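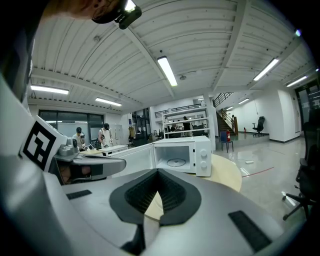
Why does the hand-held gripper need a spring at all, if your own fingers can open it again?
The spring opens the jaw the same way every time, so the tool behaves more like the motor version we want to put on the arm later, and your hand gets a rest between grabs.

October 29, 2025, Celtlow workshop, evening

Long session, and I want to get it down before I forget which screw went where. The Plerkar is back together with the new return spring from Živković, and I have to say it feels lovely! The old one had gone soft at the end of its travel, so the jaw would hang a little open and you found yourself pushing it shut with your other hand, which is a silly thing to need on a tool that is supposed to be used with one. The new spring is stiffer and a touch longer. I had to file the seat down to get it in, and then of course I took off too much and shimmed it with a scrap of cardboard. Please don't laugh, it is on my list.

The jaw now opens to 50 mm, measured with the good calipers (they live in the top drawer again, thank you to whoever brought them home). Total weight is 1,115 grams on the kitchen scale. That's 97 grams up from the last entry, nearly all of it the thicker bracket, and you do feel it in the wrist after a while. I would like to get some of that back by drilling out the bracket, though Brayden Turcotte thinks it will flex and he has been right about brackets before.

Moved on to the microwave after that. We have it on the round table with the turntable plate left in, because I want the inside to be like a real kitchen and a bare cavity felt like cheating. The door swings out to the left, and with it fully open you need to come in a good deal more from the right than I had drawn in my sketch. I had pictured walking straight up to the thing! The two round knobs on the front panel are the part I'm looking forward to. They are smooth and my guess is that the jaw will want softer tips to turn them. There is a bit of bicycle inner tube in my bag that I mean to try.

Did eight passes at the door, open and shut, going slowly. On the first three I kept tipping the tool so far over that the square marker on the finger panel was turned away from the lens, and the tracking dropped out each time. Once I kept my elbow down it held. I'm writing that in capitals for the next person: ELBOW DOWN. It sounds like a dance lesson but it does help.

One thing I can't explain yet. On two of the later passes the finger seemed to stick for a moment before it opened, and then it let go all at once. Could be my cardboard, could be the pivot wanting a drop of oil. Brayden suggested marking the pivot with a pencil line so we can see if it is creeping, which I did, on the side nearest the trigger.

Still to do, in no special order. Cut a proper shim. Try the rubber on the tips before touching the knobs. Ask Živković if they sell the same spring one size lighter, and pick it up when I'm over in Prusville so we don't pay for the shipping twice. Print a spare finger panel and glue a fresh marker on it, flat this time.

The Plerkar is on the charging shelf with its battery out. The old spring is in the jam jar with the odd washers, if anybody wants to compare them.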